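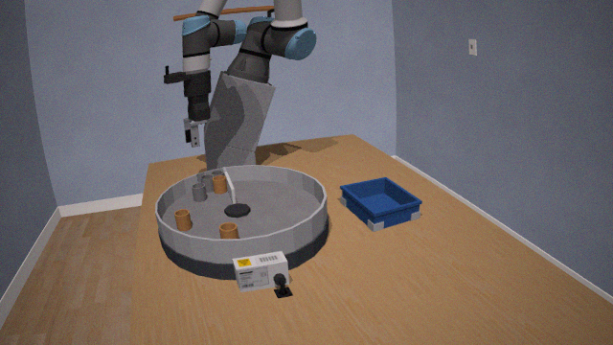 Hi all,

The new Conus numbers are in and I'm pretty thrilled with them! We trained the same policy twice on the cup-sorting task, once with the cup positions fixed and once with every cup placed at random on the gray floor at reset, and then ran both in simulation on layouts neither had seen. The random one wins by a mile. My favorite test is the crowded kind of start, where all the cups sit in the left and front parts of the round container and one of the gray ones is mostly tucked behind an orange one. The fixed-layout policy goes for the nearest cup and knocks its neighbors over (every single time, I stopped watching after a while). The other one works inward from the outside and takes the hidden cup last, and we never told it to.

On 11 Jul 2025 the Derkeck group wrote:

> Nice result in the February report, but how much of it
> comes from the random layouts and how much from simply
> having more demos? Also, does the camera pose matter?
> When we tried Drornix on our own table it fell apart as
> soon as we changed the view a little.

Good questions, both of them. Demo count is the same in the two runs, 2,000 each, so it can't be that. I also tried cutting the random set down to 142 demos just to see what would happen, and it still beat the full fixed set on the crowded starts. I did not expect that!
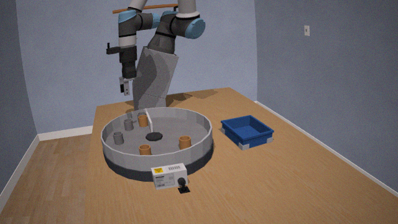 Camera pose does matter, less than I feared. We evaluate on 50 held-out layouts, and with a small shift in view the random policy drops 7 of them. The misses are nearly all grasps close to the rim, where the wall hides the lower part of a cup. Ostermann (our grasp scorer) ranks those too high, so I suspect the scorer more than the policy. I'm retraining it with rim cases weighted up.

If you still have your Drornix configs, please send them over. I'd love to run them on our layouts and post both sets of curves here. The reset script is in the repo under the Conus branch, and the seed list is in the same folder.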